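Célula bimanual Kurek – Guia de preparação e manutenção
Secção 4: Ambiente simulado e verificação antes do arranque
Revisão de 9 de julho de 2022

Ler a secção 3 primeiro. Quem já fez a instalação no posto Skudport pode saltar para 4.2.

4.1 O que é preciso

Pacote Birnora instalado, versão de março ou posterior
Licença do servidor Grisotdale activa
Placa gráfica com os controladores em dia
Ficheiro de calibração dos dois braços (o mesmo da célula física, não uma cópia antiga)
Cerca de meia manhã livre, na primeira vez

NOTA: o ficheiro de calibração fica na pasta da célula e não na do utilizador. Erro muito comum. Se o Birnora arrancar com valores de fábrica, é isto.

4.2 Carregar a cena da mesa

1. Desligar a ligação à célula física. Confirmar no painel: indicador "Real" apagado.
2. Abrir o Birnora, menu Cenas, escolher "Mesa com armário".
3. Esperar pelo carregamento das malhas. A barra pára por vezes a meio – não fechar.
4. Carregar o ficheiro de calibração. Primeiro o braço esquerdo, depois o direito.
5. Passo de simulação: 1000 por segundo. Não baixar para ganhar velocidade, as pinças começam a atravessar os objectos.
6. Frequência da câmara: 30 imagens por segundo.
7. Gravar a configuração com nome novo. Nunca por cima da original.

CUIDADO: com o indicador "Real" aceso, qualquer comando vai para os braços verdadeiros. Verificar duas vezes. Botão de emergência ao alcance da mão mesmo quando se trabalha só em simulação.

4.3 Posição inicial

1. Premir "Repouso". Os dois braços sobem e param.
2. Ver se as pinças ficam à mesma altura, viradas uma para a outra, com espaço livre entre as duas.
3. Pinças vazias. Se alguma segurar um objecto, reiniciar a cena e não abrir a pinça à mão.
4. Gaveta de cima do armário aberta, a de baixo fechada. É assim que a tarefa começa.
5. Taça, caixa de manteiga e caixa de pudim pousadas no tampo. Nenhuma dentro da gaveta. 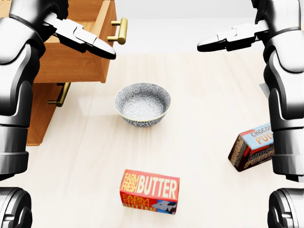 6. Correr "Verificar contactos". A lista só deve mostrar objectos com o tampo. Braço com armário na lista: recuar o braço esquerdo no eixo da base e repetir.
7. Premir "Fixar". A partir daqui a posição é a referência para todos os ensaios.

NOTA: a posição dos objectos muda um pouco a cada reinício, é propositado. Para ensaios comparáveis usar sempre a semente 47.

4.4 Ajuste das pinças

Fazer um lado de cada vez. Mais rápido assim, e menos confusão com os sinais.

1. Seleccionar pinça esquerda. Abrir até ao fim de curso, anotar o valor.
2. Fechar devagar, sem objecto. Os dedos devem tocar-se sem vibração.
3. Se vibrar: baixar o ganho para 40 e repetir o passo 2.
4. Repetir para a direita.
5. Comparar os dois valores de abertura. Diferença grande quer dizer calibração trocada entre braços – voltar a 4.2, passo 4.

CUIDADO: o ganho da simulação não passa automaticamente para a célula física. Nem deve. Na máquina real começar sempre pelo valor da etiqueta do punho.

4.5 Ensaio da gaveta

Ensaio curto, serve só para ver se o contacto com o puxador está bom.

1. Cena reiniciada, braços em repouso.
2. Carregar a trajectória "Fechar_gaveta_lenta".
3. Executar. Só o braço esquerdo se move, o direito fica parado.
4. Gaveta fecha até ao fim: ensaio bom. Fica a meio ou salta para trás: ver tabela de avarias em 4.6.
5. Depois carregar "Abrir_gaveta_lenta" e fazer o inverso.
6. Repetir os dois com o passo a passo ligado, se houver dúvidas sobre o ponto de contacto.

Não usar as trajectórias rápidas antes de as lentas passarem as duas. As rápidas não tem limite de força.

4.6 Avarias frequentes

Gaveta salta para trás
Atrito das calhas a zero. Abrir propriedades do armário, repor valor de origem.

Pinça escorrega no puxador
Ponto de contacto demasiado perto das pontas dos dedos. Avançar a pinça e gravar de novo a trajectória.

Taça treme no tampo
Malha de colisão simplificada demais. Trocar para "detalhada". A simulação fica mais lenta, paciência.

Caixas caem ao reiniciar
Altura de largada alta. Reduzir nas opções da cena.

Braços não respondem
Falta premir "Fixar", quase sempre. Senão, licença Grisotdale expirada: ver data no rodapé da janela.

Imagem toda branca
Luz de tecto duplicada, acontece quando se importa a cena duas vezes. Apagar uma.

4.7 Passagem para a célula física

1. Fechar a simulação por completo. Minimizar não chega.
2. Exportar as trajectórias aprovadas em 4.5.
3. Na célula, correr a rotina de repouso com velocidade reduzida, porta fechada.
4. Comparar a posição dos braços com a da simulação. Havendo desvio a olho nu, parar e recalibrar (secção 3).
5. Executar a trajectória lenta com a mão no botão de emergencia.
6. Registar na folha da célula: versão do Birnora, ganho das duas pinças, semente usada.

NOTA: os punhos físicos levam lubrificação à parte, ver secção 5. A simulação não conta horas de serviço.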